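Leno Tray Set, Assembly and Placement Guide
Section 4: Placing the Tray and Preparing the Surface

4.1 Placing the tray

1. Clear the work surface and wipe it with a dry cloth.
2. Set the open-topped tray on the raised black platform, with the labeled wall facing the front. Do not cover or peel the square black-and-white label.
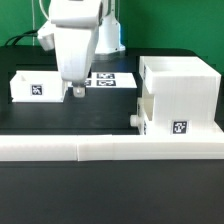 4.2 Inspecting flat surfaces

3. View each flat surface at close range under ordinary room light. Pale smudges may be reflections or marks. Change the viewing angle before cleaning; a reflection will shift.
4. Remove specks with a soft, dry brush. Brush in one direction only.

CAUTION: Do not use scouring powder or abrasive pads on matte surfaces.

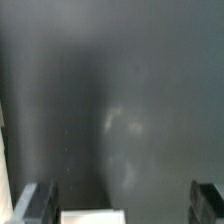
Figure 4-2. Matte gray surface at close range, with pale smudges and small specks.

5. Repeat the inspection after every 12 uses.

NOTE: Replacement labels may be ordered from Villca Supply, Cledville, under part number 1891.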